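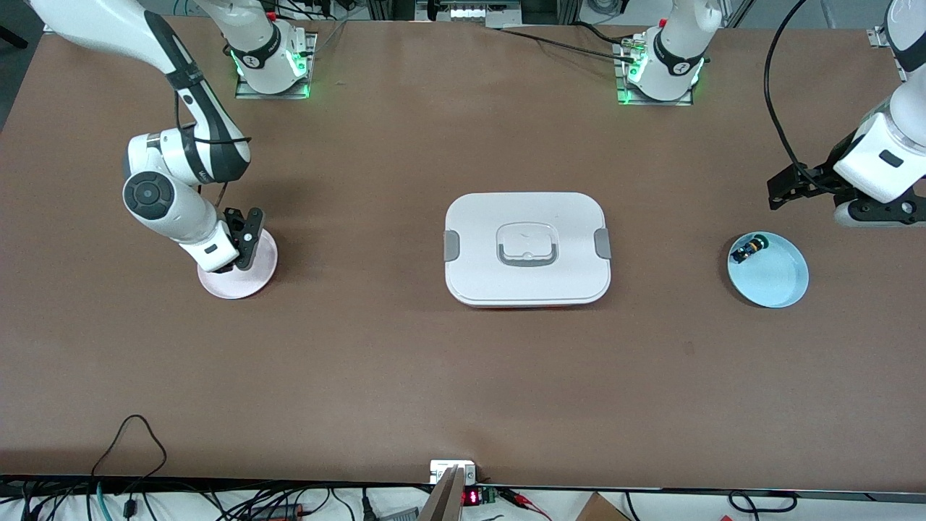
Pink plate, white container with the gray clips, blue bowl. Brown paper underneath.

Clip-lid containers: worth it or not?

Started by radka_o, 14 Jul 2023

radka_o
I'm clearing out my mismatched tubs and keep getting told to switch to the kind with a locking clip on each short side and a fold-down handle on the lid. Trallis wants a silly price for theirs. Does the clip do anything a plain snap lid doesn't? I have my doubts.

BenceK
Mine do fine with soup. Two years of carrying them to work and I've had no leaks.

tvirag
Two years with how many washes? I bought 3 of the Uvedex ones in February and the first clip snapped before spring was over. The box is fine. The box is always fine. Try getting a spare clip out of them.

BenceK
I wash by hand. Maybe you had a bad batch.

tvirag
"Bad batch" is what the store said too.

radka_o
What about the handle? Looks like one more place for crud to collect.

Edit_F
It is. There's a square dip in the lid where the handle folds down, same as on the white one up top, and on mine water sits in there after every wash. I wouldn't carry a full one by it either. They do stack okay with the handle flat.

BenceK
I carry mine by the handle all the time.

Edit_F
Over a tile floor? Good luck.

msipos
Going the other way here: for leftovers at home I use a bowl with a plate on top. Costs nothing and there are no clips to lose.

tvirag
And one bump in the fridge and it's all over the shelf. I don't like the clips but I'm not going back to that.

msipos
Depends on the plate. A raised rim helps if you flip it over.

radka_o
Not convinced by either camp. I'll get one cheap one and leave it full of water on its side overnight.

BenceK
Put a towel under it.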